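About Us - Malska 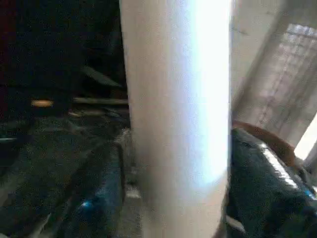

Close up in the Dunmore workroom

Hi, I'm Ashley Kershaw, and I run Malska with my friend Urs Hofstetter. We sort, clean and pack up the stuff people can't face dealing with themselves - sheds, spare rooms, that one closet you keep shut!

I started in February with 2 shelves and a borrowed van, and now we've got 148 households on our books (hello to all of you in Fanholm). Urs does the heavy lifting and I do the labels, and we both drink far too much coffee.

Everything comes through our workroom in Dunmore first, where we go through it piece by piece and call you before anything leaves for good. Small jobs are welcome, even a single drawer. We're in by 8 a.m. most mornings, so give us a ring or just knock - the side door is the one that opens.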